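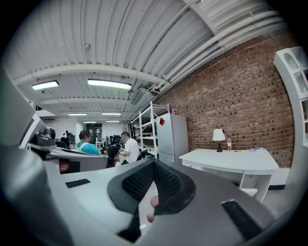 Figure 3. Shared room at the Hovstead site during working hours.

4.2 Placement of communal storage

Communal storage in shared workrooms tends to be placed by one of two rules: against the nearest free wall, or at the point where the largest number of walking routes cross. The second rule shortens trips but brings people into contact with seated work, and the cost of that contact has received little attention. At Hovstead the refrigerator and the open shelving belong to the second type. The white shelving unit stands in the middle of the room with the refrigerator directly in front of it and slightly to one side (Figure 3), while the black chairs and their tables are grouped near the back wall. A person going from those tables to the refrigerator therefore crosses open floor, and the route is visible from most working positions.

We recorded trips to the two storage items over 40 working sessions in April. A trip was logged when a person left a working position, reached either item, and touched it or something on it. Trips made on the way in or out of the room were coded separately and are not included here. Coding was done by Latuheru and checked by Amrani, and disagreements were settled by discussion. The final set holds 122 trips.

Most trips were short and had a single purpose. The shelving was used mainly as a place to set things down while the hands were needed elsewhere, and items left on it in this way often stayed until the end of the session. The open tiers probably encourage this use. At the Amegashie site, where the comparable unit has doors, small items were left on desks instead, and the unit was opened mainly for planned retrieval. The top of the refrigerator served as an additional shelf at both sites — a small bottle can be seen there in Figure 3 — although neither site had assigned it that function. We coded such surfaces as informal storage, following the scheme in Section 3.

Interruptions were less frequent than the layout would suggest. People leaning over a work area were seldom addressed by someone passing, whereas people standing near the shelving were addressed often. Posture appears to be read as a sign of availability, and the effect held when distance from the route was taken into account. Agyeman's earlier interviews at Rornness point the same way: respondents there described the storage area as the normal place to ask a question.

Two limits should be noted. The room at Hovstead has an exposed brick wall along one side, and no furniture was moved during the study, so we cannot separate the effect of central placement from that of the room itself. The trip counts also exclude visits lasting under three seconds, which the coders could not classify reliably — these were mostly people passing a hand over a shelf without stopping. A follow-up with the shelving moved to the rear wall is planned at the Plonon building.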